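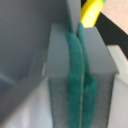
Wayne Hiebert writes that his finger screws always work loose before the camera bracket does, and he asks whether we mark them with paint or just put a wrench on them every time. We do both. A paint line goes across each screw head and onto the finger, and the wrench comes out at the service whether the lines match or not.

# Looking after the Tukstead cell

The Tukstead cell is one arm, one two-finger gripper and one small camera on the wrist. It picks mixed items for the Clorkik trials and has run more than 900 hours with the same gripper body. The fingers have been changed twice in that time. This page covers the October service, gripper end only. The cabinet and the base are on their own page.

**Fingers, close up.** The gray finger fills most of the left half of the wrist view, with the teal fuzzy strip hanging over the gray block next to it. With the arm parked, we wipe both fingers with a dry cloth and run a thumbnail along the edges to feel for nicks.

The counter read 1116 grip cycles since the last finger change. Fitriani Pattinasarany took the fingers off, cleaned the mounting faces and put them back on in the same order – left first, then right. The screws were snugged by hand and then tightened evenly, a little on each in turn. Paint lines were scraped off and redone.

After that came the open and close check. The gripper was cycled 11 times at low speed with nothing between the fingers. One finger had been arriving slightly late at the closed position before the service. It was dirt on the slide. A clean and a thin film of grease took care of it.

**Wrist camera, orange item close in.** At this distance the two pale stripes come out with soft edges, and so does the teal band on the gray block to the left. Lens distance is set with the lock ring, a small turn at a time.

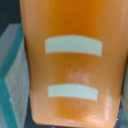

The lock ring has no click stops, so write down where it was before you touch it. Ours has a scratch on the ring and a matching one on the barrel. Exposure is set in software and was left at 853, the value from the previous service.

The camera cable is the part that wears fastest on this cell. It runs along the forearm under three straps, and the one nearest the wrist takes most of the bending. We moved that strap back by a finger's width and left a bigger loop. The old Turcotte straps cut into the jacket, and the replacements are plain hook-and-loop.

Still open: the spare finger set has not been test fitted, and the grease is down to half a tube.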